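Projet tutoré — comparaison de deux pinces tenues à la main
Tavion Lindqvist, Priya Tillman, Njoroge Nyaga

3. Essais

La tâche retenue est la saisie d'un volant de badminton sur une table couverte de blanc, avec un bac transparent à gauche. L'opérateur tient une pince dans chaque main.
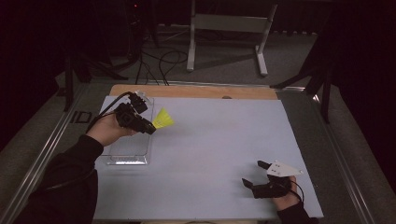 Nous avons fait 235 saisies en février, réparties entre sept séances. Les réglages Tallano et Jekeck ne diffèrent que par l'ouverture des doigts au repos.

3.1 Vue à vide

Avant chaque série, on enregistre la table nue pour régler l'exposition.

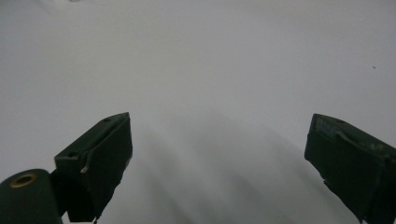

L'ombre de la pince gêne la segmentation par seuil fixe. Njoroge est passé à un seuil adaptatif — plus lent, mais suffisant pour nous.

3.2 Approche

Le volant est posé couché, jupe vers la droite.
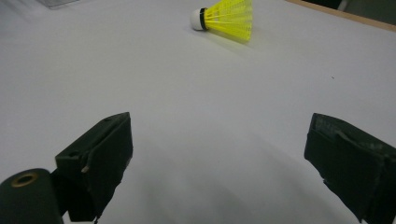
Avec Jekeck, l'approche demande moins de corrections du poignet. Tallano serre mieux près du liège. Reste à refaire la série de Priya, dont deux fichiers sont illisibles.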